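Subject: Re: [varstars] Minimum timings, Usavcombe v Petham
From: Mervyn Garside
To: varstars list

Gareth,

I have now been through both sets of raw frames from the Wednesday run and can account for most of the offset. My answers are under the parts of your message they belong to.

Gareth Hollis wrote:
> The primary minimum from Petham comes out 39 seconds earlier than the one
> from Usavcombe. Same night, same comparison star, both through a V filter.
> The formal errors on the two fits are well under that. I had put it down
> to the clock at Petham, but Dorothy says it was being disciplined
> throughout and the log shows no step.

The clock is fine. I checked the log against the file creation times and the lag between them is constant from the first frame to the last. A clock fault would normally show up there as a drift or a jump, and I see neither.

The first thing I looked at was the time written in the header. The Petham capture program writes the start of the exposure. The Usavcombe one writes the middle, and does so under the keyword most software takes to be the start. Jadow then adds half the exposure to both. With sixty-second exposures, every Usavcombe point has been moved 30 seconds too late, which is the right direction and most of the size.

To confirm it, I took the series apart by hand and compared the header time with the file time, allowing for download. At Petham the difference is a full exposure plus the download. At Usavcombe it is half of one plus the download. The same holds for every frame I tried, early and late in the run.

> Both series were converted to heliocentric time. I used the coordinates
> from the chart.

Please check this again. The Petham file has HJD at the top of the column, but the values are barycentric. For this star on that night the two differ by a little under two seconds, so it isn't the main cause, but it should be put right before anything goes into the archive. I would prefer both series in BJD on the TDB scale, stated in full in the file header. "HJD" with no time scale given will cause somebody trouble later, as we found with the old Blackburn photographic timings, where we still can't say which of them were in UT.

> I fitted the lower third of the eclipse at both sites. Usavcombe has 433
> frames on the night. Petham has fewer because of cloud.

The cloud matters more than the number of frames. The gap at Petham falls on the rising branch, so the fit there leans on the descending branch and on whatever slope is left in the differential magnitudes. There is a slope. The comparison star is noticeably redder than the target, no second-order extinction term was applied, and the field was sinking for the whole of the second half. A tilt of a few thousandths of a magnitude per hour across an eclipse this shallow will shift a parabola by several seconds.

I refitted both series as follows:

Times corrected to mid-exposure once only, from the true start.
All times in BJD (TDB).
Colour term included, using the catalogue colours for target and comparison.
Points further than 3 sigma from a running median left out before the fit.
Kwee-van Woerden on the symmetric part of the Usavcombe data; a template fit, shape fixed from Usavcombe, on Petham.

With all of that done the two minima differ by four seconds, Petham still being the earlier. The errors combined come to five, so I'm content to leave it there.

On the aperture, I tried three radii at each site. The Usavcombe result doesn't move. At Petham the smallest aperture gives a visibly worse light curve, I think from the focus drifting as the tube cooled, and I have used the middle one.

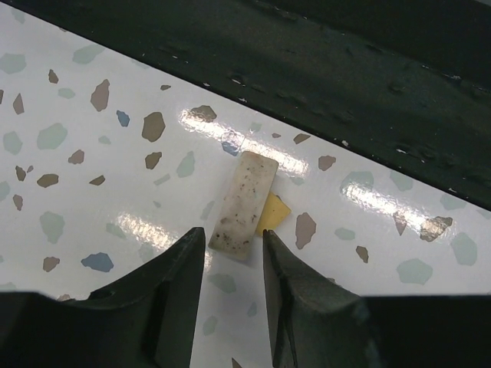
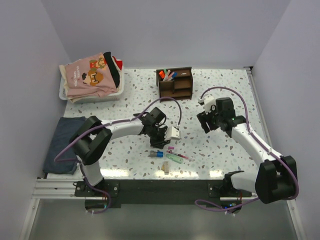 Chunhua Kang would go further and leave the Petham minimum out of the O-C diagram altogether, on the grounds that a template shape borrowed from one site makes the second timing no longer independent of the first. I have some sympathy with that. The shape and the time of minimum are only weakly linked when the eclipse is symmetric, but we have one good primary eclipse from this season and are assuming the symmetry. My suggestion is to keep it in the table, flag it, and give it no weight in the period fit until there is a Petham eclipse with both branches covered.

> Does any of this affect the earlier results? The combined file has
> 2,762 points in it now and I would rather not redo the lot.

Yes, I'm afraid, for the Usavcombe part. Stuart Bickerstaff thinks the capture program was changed in January, and that before then it wrote the start time like everyone else's. If so, only the points since January need the half exposure taken off. It can be tested without relying on memory: the keyword comment is different in the two versions, and the lag between header time and file time will give it away in any case. I can run that over the whole directory if you put the original FITS files somewhere I can reach. The calibrated copies are no use for this as their file times are those of the reduction.

Please don't apply the correction to the combined file yourself in the meantime. If two of us do it we shall end up half a minute wrong in the other direction, and it would be hard to spot.

The period itself will hardly change. A constant shift in the Usavcombe timings moves the zero point and leaves the slope alone. The trouble is that a shift beginning part way through looks exactly like a small period change, and I suspect it is what lies behind the upturn at the right-hand end of your last O-C plot. I would hold back the note on that until the old frames have been checked.

Dorothy, for the next eclipse, could you start well before first contact and keep the same exposure throughout, even if the peak counts drop when the field gets low? The change part way through the previous run cost us a proper fit. A bluer comparison star would help too. There is one just inside the north edge of the Petham field, a little fainter than the present one, and I have no sign of variation in it down to the scatter of the Usavcombe data.

Corrected light curves and the fit output are in the usual folder, with the old versions kept beside them.

Mervyn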